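4.2 Coloured plaster and the cost of repair

The tenants and owners we spoke to in Ratura and Melumo rarely separated the look of a wall from the work of keeping it up. Asked what they thought of a finish, most talked first about marks, cooking grease and who would have to pay for repainting. This section deals with the rooms finished in coloured, textured plaster, which made up a small part of the sample but took up a large share of the complaints.

Of the 640 households that returned the questionnaire, 34 had coloured plaster in at least one room. The kitchen was the most common place for it, followed by the entrance hall. Nearly all of these homes had been refitted by the owner before the present occupants moved in, and few of the people living in them had been given any record of the pigment or the supplier. Mbwambo, in her earlier work on the Tunder estate, found the same gap in the paperwork and treated it as the main cause of poor repairs. Our interviews support her on the first point and only partly on the second.

The trouble with a missing record is easy to state. Painted walls can be matched by eye well enough for most people, and if the match is bad the whole wall can be done again in an afternoon. Plaster with the colour mixed through it takes up water at different rates, so a patch from the same bag may dry lighter or darker than the wall round it. Plasterers in both towns told us they would not promise a match on anything older than a year. Two of them asked owners to agree in writing that the patch would show.

Texture complicates the matter. Where the surface has been worked with a brush or trowel, the direction of the strokes is part of what people notice, and a repair that runs the other way stands out even when the colour is right. One plasterer in Melumo said he would sooner redo a full wall up to the nearest corner than patch the middle of it, and he charged on that basis. Corners therefore matter to the price. If there is a strip or bead between two walls, one can be stripped and redone without touching the other. Where the plaster carries on round the corner unbroken, the job usually becomes two walls.

The type of corner was noted for each of the 34 homes, together with the repairs reported over the 12 months before the visit (Figure 4). Homes with a strip reported no fewer repairs than the others, but the repairs were smaller and were settled sooner. Owners did not seem to know this when they chose the detail. Several said they had taken whatever the fitter had in the van, and one had asked for the strips to be left out because she thought they looked unfinished – a decision she regretted when the wall behind the sink had to be hacked off.

Disputes over deposits followed a similar line. In painted homes the usual deduction was a fixed sum per wall. With coloured plaster no such habit had grown up, and the amounts asked for varied a good deal. The highest claims came from owners who had been quoted for a whole room after damage to a single wall. Tenants tended to pay or move out without arguing, and only a few had taken photographs when they moved in. Those who had done so all got back more than the owner first offered, though the number is too small to rest much on.

There was also a difference in how the two towns dealt with cleaning. In Ratura, where most plasterers sealed kitchen walls with a wax or soap finish, tenants were told to wipe them with a damp cloth and nothing else. In Melumo the sealing was often left to the owner and often left undone. Grease near the cooker was the leading complaint there, and strong cleaners had been used in several homes before anyone asked what the wall was made of.

Figure 4. Two walls of red textured plaster meeting at a thin metal corner strip, with a dark marble-patterned countertop at its foot.
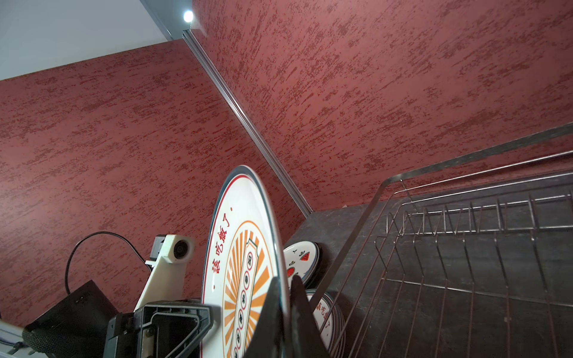 Rents did not reflect any of this. Once floor area and distance from the centre were allowed for, homes with coloured plaster were let at the same level as painted ones in both towns, and the letting agents we asked said that wall finish almost never came up at a viewing. The extra cost of repair falls on whichever side has the weaker agreement, and the next section looks at how those agreements were worded.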